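7. Dry run in the simulator

Time for the fun part! Run every pick here before you power up the arm on the bench.

1. Open Fosari and load the clutter table.
2. Set speed to 32 percent.
3. Jog the gripper over the small figurines and lower it slowly.
4. Stop just above the tabletop and save the pose as pick_2.

Note: Try a few approach angles. Playing with them is a great way to learn the wrist!

Caution: Keep the arm clear of the tall statue when you swing right.

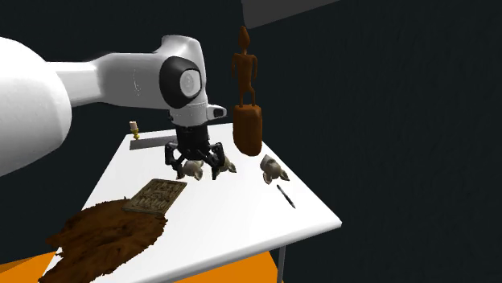
Gripper low over two of the figurines, statue behind.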